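Home | Departments | Student Projects | Reports | Search

Path Wear and Ground Flora at Pladcombe Nature Reserve

Student project report, Department of Countryside Management, Zurnbridge College

Summary

This report sets out the results of a student survey of footpath wear at Pladcombe Nature Reserve, carried out during the spring term. The survey recorded path width, bare ground and the plants growing beside the path at fixed points along the main visitor route. It found that wear is heaviest on the wet section between the lower gate and the stream crossing, where walkers leave the path to avoid standing water. Recommendations for the management of that section are given at the end of the report.

Background

Pladcombe is a small wooded valley with an area of rough grassland on its upper slope. The woodland is mostly ash and hazel, with alder along the stream. The reserve is open to the public throughout the year and is used by local walkers, school parties and a riding group, which has permission to use the top track only.

The management plan for the reserve names trampling as a possible threat to the ground flora, in particular to wood anemone and yellow archangel. No measurements had been made before the present project, and the plan asks for a baseline against which later change may be judged.

Method

The visitor route was divided into 29 sections of equal length. At the midpoint of each section a tape was laid across the path at right angles, and the width of bare or heavily trodden ground was recorded in centimetres. A quadrat was then placed on each side, 60 cm from the trodden edge, and all flowering plants within it were listed. Cover was estimated by eye by two students working separately, and the mean of the two estimates was used.

Fieldwork took place in March and April. One section was visited twice, as fallen branches had covered the tape line on the first occasion. The findings were entered on paper forms and copied into a spreadsheet at the college.

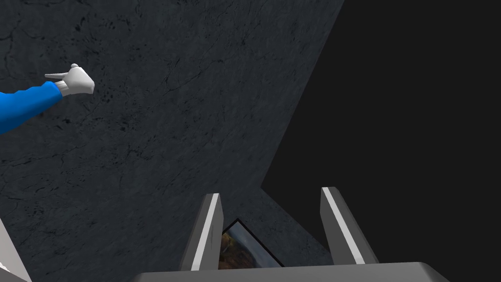
Visitor numbers were taken from a counter fitted at the lower gate, which recorded 441 passes during the survey period. The counter does not separate people entering from people leaving, and it may count a dog as a visitor. The figure has therefore been used only as a general guide to the level of use.

Results

Trodden width was lowest in the upper woodland, where the path runs over firm, stony soil. It rose sharply on the valley floor. At the widest point, next to the stream crossing, the path had spread to over 30 per cent more than the width allowed for in the management plan, and a second line had formed to the north of it.

Wood anemone was present beside most of the upper sections but was missing from the quadrats nearest the crossing. Creeping buttercup and greater plantain were common there, and both are known to stand up well to trampling. Yellow archangel was found only on the steeper bank, away from the route.

Discussion

The results agree with the view that wet ground, more than the number of visitors, decides where damage takes place. It should be noted that anemone may be absent from the valley floor for other reasons, including shade and winter flooding – the survey was not designed to separate these.

Estimates of cover differed most between observers where moss was present. A short training session before fieldwork would have reduced this difference.

Recommendations

1. A raised boardwalk should be considered for the section between the lower gate and the stream crossing.

2. The second line should be closed with cut brushwood for at least two growing seasons.

3. The survey should be repeated each April at the same points, using the forms held by the department.

Contact the Department Office | Copyright Zurnbridge College | Back to top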